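Chore robot

From the Joly Handbook of Everyday Machines, open edition

A chore robot is a machine meant to do ordinary housework or light shop-floor work that a person would otherwise do by hand: clearing a table, folding towels, loading parts into a tray, wiping down a bench. The term usually leaves out single-purpose appliances (dishwashers, robot vacuums, lawn mowers) even though those do chores and do them well. Usage varies. Some writers count vacuums, some don't. This article mostly doesn't.

Short answer to the question most readers come with: can they do it yet? Some of it. Slowly, in places set up for them, with a person close by.

Terminology

"Household robot," "home robot" and "domestic robot" are used interchangeably. "Manipulation" means handling objects, as opposed to driving around them. "Pick-and-place" is the basic unit, grab a thing here, let go of it there. A "rollout" or "trial" is one attempt from start to finish. "Intervention" is when a person steps in, and sources disagree badly on what counts as one. Nudging a cup back into reach? Some say yes. See Measuring, later on.

Background

Factory arms came first and are still the bulk of what's out there. Bolted down, fenced off, same motion all shift. They need the part to be in the same spot every time and fixtures exist to make sure of it. Homes have no fixtures. A sock can be anywhere and in any shape.

Early home efforts leaned on hand-written rules. Find the edge of the towel, grip the corner, lift, turn, find the next corner. Worked on the towel it was written for. Later systems learn from demonstrations, where a person steers the arm through the job many times over and a model is trained on the recordings. That shift is the main reason the subject got busy again. Demonstration data is expensive to make and most of it comes from tabletops, not kitchens.

Rigid objects

The easiest group. Blocks, cups, boxes, cans, bottles with the lid on. Modern two-finger grippers handle these with decent reliability if the object is in reach and nothing is stacked on it. Clear glass is harder, depth cameras see straight through it. Shiny metal too. Flat things lying on flat surfaces (a coin, a playing card, a sheet of paper) are a well known nuisance and often get slid to an edge first.

Soft objects

Cloth, sponges, foam, bags, cables. Harder, for two reasons. The shape changes as soon as you touch it, so a plan made before the grasp is out of date after it. And it hides itself, a folded rag doesn't show its corners.

Dropping a soft item into a bowl or bin is the usual starter task. The target is wide, the item won't break, and a sloppy grasp still counts as long as something is between the fingers at the end of the trip.

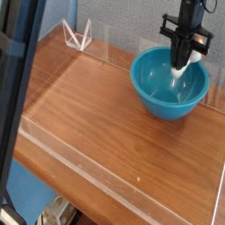 Folding is a different matter. Systems have been shown folding shirts and towels, sometimes very nicely, but times of several minutes per garment are common and the item is often laid out beforehand. Turning a sleeve right side out remains difficult. Fitted sheets, forget it.

Release gets less attention than grasping and causes plenty of failures. Thin fabric catches on a fingertip pad and comes back up with the gripper. Light items stick from static. A controller that only checks whether the fingers opened will log a success here, wich is one reason published numbers need reading twice.

Liquids, food, dirt

Pouring from a known bottle to a known cup, yes, in many labs. Wiping a visible spill, yes. Judging whether a pan is clean, mostly no. Grease is close to invisible on camera and the robot has no fingertips to feel it with, or has sensors that don't survive dish soap. Cutting vegetables has been demonstrated often and sold rarely.

Shop-floor chores

Small shops sit between the factory and the home. Jobs change week to week, floors are messy, but parts are rigid and the lighting stays put. Typical tasks are machine tending, bin sorting, bagging, kitting and bench cleanup. Tending is well established. Bagging isn't, soft bags again.

Brivik, a maker of door hardware, is a frequently quoted case. The company put one arm on a sorting bench and left it on a single task, moving finished hinges and polishing cloths into separate containers. Over the trial it logged 2,313 attempts. Of those, 585 needed a person to step in, nearly all of them on the cloths. Brivik kept the arm for hinges and went back to hand sorting for the rest. The figures come from the firm's own log and havent been checked by anyone outside.

Skendach, which runs a linen service for guesthouses, tried something similar with hand towels and stopped in January. Its arm could pick one towel from a pile but took 2 at a time often enough to throw off the count. Towels were recounted by hand, so no labor was saved.

Home trials

Fewer, and worse documented. The Cerus home study placed arms on rolling carts in lived-in apartments and asked residents to use them for tidying. Rosine Le Goff, who wrote up the study, reported that residents spent more time preparing the area than the arm spent working in it. Chairs moved, cables picked up, curtains drawn against glare. She also noted that people kept using it anyway, mostly for jobs they disliked and didn't mind being slow. Toy pickup was the favorite. One household ran it at 3 a.m. and asked for it to be quieter.

Le Goff's write-up is critical of the phrase "works in homes" when the claim rests on a mock kitchen built in a lab. Fair point, and widely repeated since.

Measuring

No agreed test. The usual figure is success rate over a number of trials, and the number of trials is often small. Things to check when reading a claim:

Who resets the objects between attempts, and where do they put them.
Whether the objects were in the training data.
Playback speed of the video. Sped-up clips are normally labeled, usually in a corner, in small type.
Whether a person is steering the arm remotely.
What happened to the failed runs.

A rate that sounds high can still be useless. A task with ten steps, each one going right nine times in ten, finishes without a mistake only about a third of the time. Recovery matters more than raw accuracy for that reason, and newer systems are better at trying again after a drop.

Collecting 2,000 demonstrations for one task is not unusual. How far those carry over to a neighboring task, say from sponge to dishcloth, is an open question with conflicting results.

Cost and safety

Arms suited to light chores have dropped in price, grippers too. Setup hasn't. Most of the bill in small installations is still someone's time: mounting, calibrating, fixing, recalibrating after somebody bumps the table.

Light arms moving slowly do limited harm, but pinch points, hot pans and knives change the picture. Homes bring children and pets, neither of whom read the warning label. Rules written for industrial cells don't fit well and home-specific ones are patchy. Privacy comes up as well, a robot that tidies a bedroom has cameras in the bedroom.

Outlook

Opinions split. One camp expects more data to close the gap, the way it did with speech recognition. The other points at touch, hands are full of sensors and grippers mostly aren't, and no amount of video fixes that. Near-term products are likely to be narrow, one room, one kind of mess.

See also: Gripper; Laundry, automation of; Machine tending; Teleoperation

This section needs updating: Home trials. Editors with access to the second Cerus report please add resident numbers.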